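12 January 2021

Open afternoon at Dramdale, Promden group. Went over from Lirkeck on the early bus with the notebook and the spare laptop, which I didn't need. Writing this up the same evening, so the order may be a bit off.

Sign-in sheet had 28 names on it by the time I left. Mostly people from other workshops, a few students, two people from a library bindery who asked better questions than the rest of us. They let us in by groups of 5 because the room is small.

Sena Ansah ran the book table. The task is handling pages of an open book with two small arms, one from each side. They call the work Sulemana. It is part of a longer job on thin flexible things (paper now, cloth later) and the book is where they have spent most of their time. 3413 recorded runs so far, she said, counting the ones that were stopped by hand. She keeps those in the same log with a mark against them. We throw ours away at Lirkeck and I think that is a mistake.

The book is a Chinese mechanical reference, thick, with a lot of line drawings. I asked why that one and the answer was that it stays open by itself at most places and the pages are busy, so the wrist cameras have something to lock on to. With a novel the views all look the same.
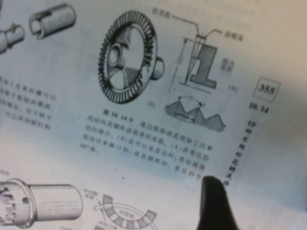 Wrist view, p. 355, section 10.14. Ring gear and the tooth profiles, finger at lower right.

The operator drives by hand for the recorded runs, with a pair of leader arms at a second bench. The following arms copy. Sena let each group have one person try. I had a go, about as badly as expected. The hard part is height. From the operator's seat you can judge left and right well enough but you get no feel for how far the fingertip is above the paper, and when I thought I was just touching I was pressing hard enough to slide the whole book. She told me to stop watching the arm and watch the wrist view. That helped a good deal.

Notes from my turn:
– Come in slowly from the outer edge. Going in from the spine side pushes the page into a bulge.
– Let the other arm wait. I kept wanting to move both.
– The cloth lets the book creep. By the end of my turn it had moved a finger's width towards the wall.

The last one came up in conversation as well. One of the bindery people asked why they don't clamp the book, and Sena said they did at first, but then the policy learned to lean on the clamp and was no use without it. So now the book is only put back between runs, by eye, and they accept the spread.
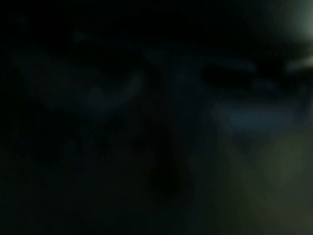
Lunch was sandwiches in the corridor. Talked to a man from a packaging line about suction for single sheets. He thinks fingers are the wrong tool for paper altogether. He may be right for loose sheets in a stack, but I don't see a cup doing well on a page which is bound on one side and curves up. I said I would send him our notes on the foil feeder. To do.

Second session was less of a show and more useful. Sena had the recordings from the morning up on a screen and went through them with whoever wanted to stay. Each run has the two wrist views and one fixed view of the table, plus the joint positions. She scrubs through all of it together. The fixed view is the one everybody looks at, and she was firm that it is the least help when something goes wrong, as the grippers cover the part you want. She uses it mainly to check where the book was and what the cables were doing.
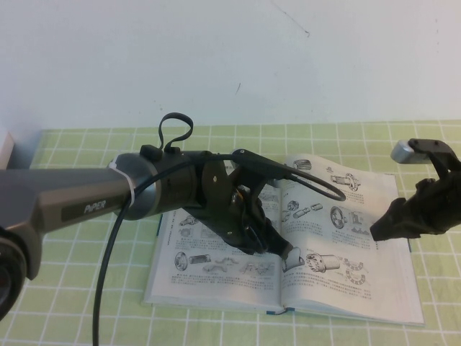
Fixed view. Left arm over the book, right gripper just off the page edge. Note cable loop across upper right page.

I asked about the cable because we have had the same trouble. Their loop needs to be long enough for the wrist to turn fully, and then at most other positions there is slack with nowhere to go. A zip tie holds the rest against the link. Sena has tried a coiled lead and a spring arm overhead. The coil pulled on the wrist and the spring arm got in the way of the camera. At present they live with it and mark any run where the cable shifts a page. We have the same gripper lead problem on the tray rig and I was going to order coiled ones this month. Will hold off.

Other things asked in the second session, as I remember them:

Lighting. They use the room lights and nothing else. Glare off the pages is worse in the late afternoon when the sun comes round, and there is a blind they sometimes forget.

Fingertips. The stock ones were too slippery on coated paper. They are on their third set of pads. She would not say the pads were good, only that they last longer than the previous ones.

Speed. The automatic runs go at about half the pace of a trained operator. Nobody has tried to hurry it up yet. They want it reliable first.

Force. No force sensor at the wrist. They go by motor current, and on paper that tells you very little until you are already pressing too hard. This matched what I felt at the bench.

Automatic runs were shown at the end. 3 attempts on our group's turn. First one lifted a page and laid it over cleanly. Second one took two pages together and carried on as if it had one. Third was stopped by Sena when the finger kept going back to the same corner without getting under it. She did not try to hide the last two or talk over them, and most of the questions afterwards were about the double page.

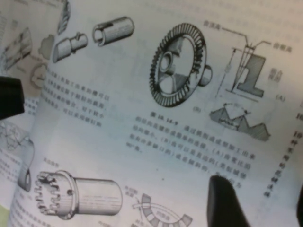

On doubles, we talked for a good while after the group had gone. My first idea was to read the page number after each turn and compare it with the one before. Sena had thought of it and there is some code, but the number sits in the outer margin and is very often out of view or blurred at the moment you want it. The figure captions are bigger targets. The trouble there is the robot's own fingers: with the gear page in view, one comes in over the left page and another comes up from below and hides the end of the caption to 10.14-9. You could still match on the large drawings. The ring gear would do nicely, with the toothed cylinder under it as a check. I suggested backing the wrist off to a fixed position after each turn and taking one still there, fingers clear, and comparing that against a stored set of pages. It costs a second or so per turn. She was going to try it on the old recordings first, where the wrist happened to go high enough.

She will send the log format and the list of stop reasons. In return I promised our pad test results, including the silicone ones that failed.

For us at Lirkeck:
– Start keeping stopped runs, with a reason code. Copy Dramdale's list to begin with.
– No coiled leads yet.
– Try the tray job with the wrist view as the only view for the operator, a half day, see if the heights improve.
– Dig out foil feeder notes and send.
– Ask whether two of us can go back for a full day at the bench. Sena suggested after they have changed the pads.

Bus back was late. Left my scarf on the hook by their sign-in table, will ask them to hang on to it.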